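Drodilska Women's League Match Records

This dataset holds match results, lineups and goals from the Drodilska, the regional women's football league, over nine seasons. It was typed up from referee sheets, club programs and the league's own end-of-season booklets. Football here means soccer.

What's in it

matches.csv - one row per match, 500 rows
goals.csv - one row per goal, 2,000 rows, own goals included
players.csv - one row per registered player, 300 rows
clubs.csv - club names, short codes and home grounds

All files are UTF-8 with a header row and commas as separators. Names keep their accents. If your spreadsheet program shows odd characters, set the encoding by hand when you import.

Columns in matches.csv

match_id - season code plus a running number
season - the year the season started
home, away - club codes, see clubs.csv
home_goals, away_goals - score after full time
ht_home, ht_away - halftime score, blank if the sheet didn't give one
kickoff - local time, 24-hour clock
status - played, awarded or abandoned

Awarded matches carry the score the league gave, and they have no rows in goals.csv. Abandoned matches that were replayed appear twice, with different ids.

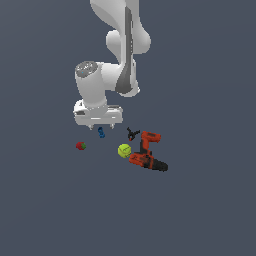
Seasons start in September and end in late spring. Skendbridge and Daltura have played in every season covered. Vandenberghe joined in the third season and dropped out for one year after losing its ground, so expect a gap if you plot its league position.

Known problems

Goal minutes in the first two seasons are often missing. Where a sheet only said "first half" or "second half", the half column is filled in and the minute is left blank.

Two Daltura players shared a surname and an initial. Drita Hodžić went through the club programs to separate their goals, but four are still marked uncertain in the notes column.

Attendance is not included. Clubs rounded it differently, and one wrote 100 for every home game.

Who made it

Antonina Koval and Ilham Wijaya entered the data. Parvaneh Heydari checked the scores against the final tables and wrote the script that rebuilds them (tables.py). Run it from the top folder with no arguments - it prints one table per season.

Corrections

Open an issue with the match_id and say where the right information comes from. A scan of the program is best. Zdenka Ristić handles lineup fixes, which can take a few weeks during the season.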